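Flilthorpe Hall kitchen and servery
Seasonal safety walk-through, with comments
September round

Filled in by: Neusa Sampaio
Status key: OK / Watch / Fix / Not convinced

Before the list

The template we were handed comes from Plotix and has 82 lines. I have cut it down. Half the lines ask whether a policy exists, and a policy in a drawer has never stopped anyone slipping on a floor. I've kept the things a person can walk up to and check with their hands. If the insurer wants the long version they can ask me for it.

I did the walk at 4 in the afternoon, after the lunch group had packed up and before the evening hire. The morning is useless for this. Everything looks good in the morning.

1. Doors and ways out

1.1 Rear exit opens fully from inside without a key. OK
Opens, but you need to shoulder it. I've marked it OK under protest. The last round also said OK, and I would like to know if that person tried it with one hand full.

1.2 Path outside rear exit clear. Fix
Two milk crates and a folded trestle against the wall. They were there in autumn. "Temporary" is written on the crates in marker.

1.3 Exit sign lit. OK

1.4 Evacuation plan on wall matches the building. Not convinced
The plan shows a door between the servery and the store. That door was plastered over before I moved to the area. Somebody signed this plan off.

2. Fire

2.1 Extinguisher gauge in the green, pin and seal in place. OK
Tag is punched up to date. I checked the gauge as well as the tag, because a tag tells you a person with a hole punch came by.

2.2 Fire blanket within reach of the cooktop but not above it. Fix
It hangs right above the back burners. To get it you would lean over the thing that's burning. Moving it is two screws. It has been raised before and the answer was that the wall plugs are a nuisance.

2.3 Smoke alarm tested. OK
Loud. Good.

2.4 Rangehood filters clean. Watch
Cleaned at some point, according to the sheet. Run a finger along the lip and form your own view.

3. Gas and electrical

3.1 Gas isolation valve labelled and turns freely. OK
Label is new. Valve is stiff but it moves.

3.2 Test tags on all portable appliances. Watch
The Cheng urn has a tag. The Cheng toaster has the remains of one. The sandwich press has a sticker from a fruit shop. I have unplugged the press and put it on top of the cupboard, and it can come down when it has been tested.

3.3 Leads not run across walkways. Fix
One extension lead under the rubber mat by the servery hatch. A lead under a mat is worse than a lead on top of one, whatever the hirers tell you.

3.4 Safety switch trips on the test button. OK

4. Hot water and burns

4.1 Hot tap has a warning label at eye level. OK

4.2 Tempering valve serviced. Not convinced
The invoice from Drundevura says "valve checked, $368". It doesn't say what the temperature was before or after. I've asked for the reading in writing. I'm told this is not usually provided. Then I don't see what we paid for.

4.3 Urn sits back from the bench edge. OK
There's a strip of tape to show where it goes, and it was behind the tape.

4.4 Cool packs in the freezer. Fix
There is a bag of peas. I know people say peas work. The checklist says cool packs.

5. Floors

5.1 Lino seams flat. Watch
The one near the sink is lifting again. It was glued in winter with something from a tube.

5.2 Mop bucket emptied and stored upside down. OK

5.3 Wet floor sign available. OK
It lives in the cleaners' cupboard, which is locked during hires. Marked OK because the line only asks if we own one. Poor question.

6. Tables, benches and what gets left on them

6.1 Tabletops level where two are joined, no lip at the seam. OK
Ran my palm over the seam and couldn't feel a step. Check again whenever they've been moved.

6.2 Cups and small pans kept in from the edge. OK

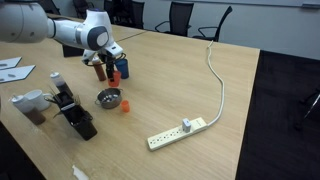 Neusa, I'd push back on 6.3 before you send this around, because the old wording let people put any liquid in any bottle so long as the lid was on, and "lid on" tells the next cook nothing about what's inside or when it was filled.

Fair point, and I've changed it. New wording below.

6.3 Every squeeze bottle or refilled container carries its contents and the date filled. Fix
Applies to sauce, oil, dish liquid, the lot. Masking tape and a pen will do. I don't want to hear that you can tell by the colour. Barbecue sauce and wood stain are a similar colour, and this hall has had both in the same cupboard.

6.4 Small metal bits (skewers, clips, teaspoons) not stored in cooking pots. Watch
Things kept in a pot go into the soup when someone grabs it in a hurry. Give them a tray of their own.

6.5 Knives in the block or the rack, never loose in the sink. OK
On the day. I wouldn't bet on it after a big function.

7. First aid

7.1 Kit sealed and complete. Fix
Sealed, yes. Inside, the burn gel is past its date and the scissors have gone. The box of 100 plasters holds a few of the tiny round ones that don't stick to anything.

7.2 Emergency numbers posted by the phone. Not convinced
The numbers are right. The phone was taken out. The street address isn't on the sheet, and that's the part a visitor won't know.

What happens next

Items marked Fix are to be done before the next round. I have put them on the noticeboard with a blank space for a name beside each one. "We" is not a name.

Items marked Not convinced stay open until I see paper. That covers the plan at 1.4, the valve at 4.2 and the sheet at 7.2.

The crates in 1.2 I moved myself on the way out. They are behind the shed if anyone wants them.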